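Bead Night Is Back at Wornstead Hall

We are so happy to say that the bead table returns in December! If you missed it last winter, it's a long, easygoing evening of sorting, stringing and swapping, and you don't need to know a thing about jewelry to join in. Doors open at 6:30 p.m. and we keep going until the tea runs out.

The big news is the Monti tins. A longtime member cleared out a sewing room and passed on almost 800 beads, buttons and odd little rounds, all mixed together in two cookie tins. There are blues and greens in there, a lot of plain wood, and a handful of deep reds that everyone on the newsletter team has already fallen for. Sorting them is going to be half the fun (some of us would say more than half).

We'll have 20 seats this time, up from last year, and 41 small jars to sort into. Please bring a shallow dish or a jar lid if you have one, because round things roll and the hall floor has gaps. A scrap of felt is good too. Thread, needles and clasps are on us, and the Bosetier shop on the corner has kindly set aside a box of elastic cord for the children's end of the table.

For anyone who likes a plan, we'll start with color, then size, then whatever the tins throw at us. Last winter one group spent the whole evening on reds alone and came away with a Fisetti-style necklace, three strands with a tiny knot between every piece. It was gorgeous, and it took 58 knots just for the first strand! If you'd like to try one, come early and grab a spot near the lamps.
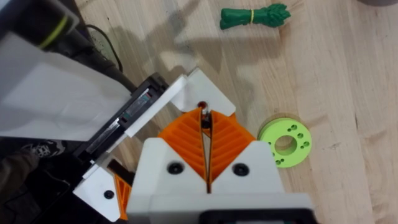 One small dark red round, over pale wood grain.

Seats are free but they do go, so put your name on the sheet by the front door. And if you have a tin of your own hiding in a drawer, bring it along. Swaps start after the tea break, and there's always room for more buttons.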